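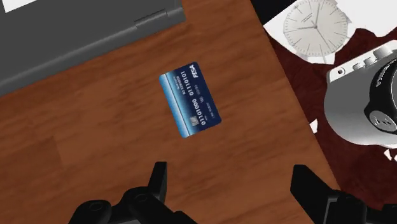 Work in this period went into the question the Grovell grant was written around: whether a grasping policy trained only in simulation gets better at thin, flat objects when the desk around them is cluttered and changes from one episode to the next. Flat objects were the weak point in our January report, and the credit card was the worst of them. In the current scenes the card lies on a wood desktop with a laptop and a camera nearby, and a maroon cloth is added past the desk's edge so the policy can't use a plain background to find the boundary. Card artwork, wood grain and light direction are redrawn at random for each episode.

Results to date

We trained 4 versions of the policy. Two used a fixed background and two used the randomized one. Each was tested on 48 card placements that were held out of training. The randomized versions did better on both picking up the card and keeping hold of it through the lift. The gap was widest when the card was turned well away from the gripper's closing direction.

The fixed-background versions failed mostly by closing too high and missing the card. The randomized versions failed mostly by pushing the card along the desk before the fingers met. Luana Figueiredo went through the failed episodes one at a time and sorted them by cause. Her notes are in the project folder under Irkach.

Problems

Contact between the fingertips and thin objects is still not modeled well. With the default settings the card sometimes passed into the desk surface during a grasp, and those episodes had to be thrown out. Everaldo Cavalcanti cut the physics time step, which fixed most of it but made training slower. A full run now takes 30 hours. We lost one run to a disk fault on the Quintana machine and repeated it.

Next period

Gervásio Andrade will set up the same test on the physical arm at the Kudindale lab, starting with the 2 randomized versions. We will keep the same placements so the numbers can be compared. Spending is in line with the plan, and we are not asking for any change to the budget. Please send questions on the test protocol to Aparecida Paiva.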